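Section 4. Teaching and running a sort task

This section covers the first task most people set up in Clutis: picking blocks off the table and placing them in the tray. Finish Section 3 (joint limits and camera calibration) before you start. These steps apply to Clutis running on the Zeta controller. If you use the Cronin bridge, read the notes at the end as well.

4.1 Register the tray and blocks

1. Put the tray within reach of the arm and leave one block of each color in view of the head camera.
2. Open Perception > Objects and press Detect.
3. Select the outline around the tray and set its type to Container.
4. Select each block and set its type to Item. Give it a short name, such as green or yellow.
5. Press Save Objects.

Note: An item that lies inside the container outline is given the state PLACED. The planner will not pick it again unless you clear the state by hand.

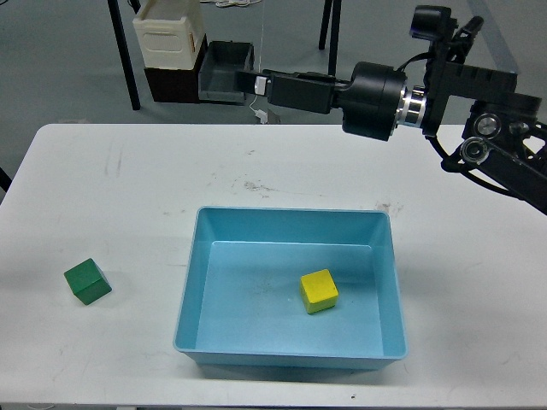
6. If an item shows up twice in the list, raise Merge Distance by 2 mm and press Detect again. Stains and scuffs on the tabletop can also be picked up as items. Delete them from the list, or raise Minimum Height until they drop out.

4.2 Set the grasp

1. Open Control > Grasp and choose the item.
2. Set Approach to Angled. Straight Down works for taller items, but the wrist may reach a joint limit near the edge of the table.
3. Set Close Force to 51. This is a controller value from 0 to 200 and has no unit.
4. Press Test Grasp. The arm closes on the item, lifts it and holds.

CAUTION: Keep hands out of the work area during Test Grasp. The arm starts moving as soon as you press the button. There is no countdown. 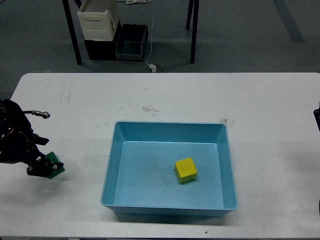 5. Check the Held flag in the status bar. It should stay on for as long as the arm holds. If it flickers, raise Close Force in small steps and test again.
6. Press Store Grasp. A grasp that has been tested and not stored is lost when you leave the page.

4.3 Plan the move to the tray

1. Open Planning > Place and choose the container.
2. Set Rim Clearance. This is measured from the tray rim to the lowest point of the gripper or the item, whichever is lower.
3. Turn on Avoid Placed Items. The planner then looks for a free spot on the tray floor, away from any item marked PLACED.
4. Press Preview and watch the path in the 3D view.
5. Press Step to run the path one waypoint at a time. Stop at the last waypoint before the rim and compare the real position with the 3D view. 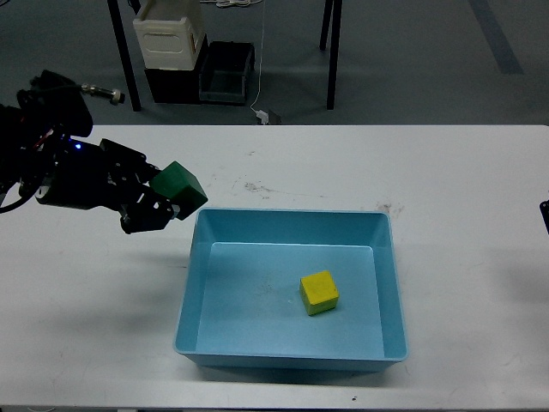
Godfrey Wanyama writes that on his setup the gripper tip came in lower than the preview showed, and that the cause was an old tool file. He reloaded the gripper model under Control > Tool, ran Preview again, and the two positions matched. He suggests doing this after every update.

6. Press Run when the positions agree. Repeat for the remaining items.

Notes for the Cronin bridge

Step is not supported. Use Run with Speed set to its lowest value.

Error 377 means that the path was planned against an object list that has since changed. Press Detect, save, and plan again.

Logs are written to the nisberg folder on the controller.

Section last revised October 8, 2021.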